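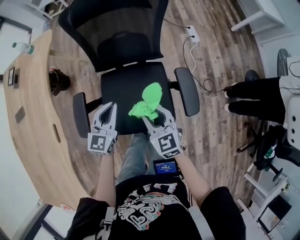
**Turnby mesh-back task chair: review after one season of shared use**
Facilities Office, Brarkstead, February 2024

The Turnby was selected in October to replace the fabric chairs in the shared workrooms. A total of 47 were purchased. The following assessment draws on comments submitted by staff and on monthly inspections carried out by Songül Işık.

**Seat and back.** The padded seat is firm and has kept its shape. Users over a full working day rated it well, although two found the front edge hard. The mesh back is comfortable in warm rooms.

**Armrests.** The padding is adequate. Taller users would prefer a higher setting, and the arms meet the desktop before the chair can be pushed fully in.

**Cleaning.** The black seat shows dust and lint quickly. Wiping with a slightly damp cloth is sufficient for weekly care. The mesh requires a soft brush where it joins the frame, and this doubles the time needed per chair.

**Assembly.** Instructions are clear. One chair arrived without its armrest bolts; the supplier, Betar, sent replacements within the week.

**Rating:** four out of five. Recommended for shared desks. Requests for a trial chair may be sent to Myfanwy Kneath, extension 317.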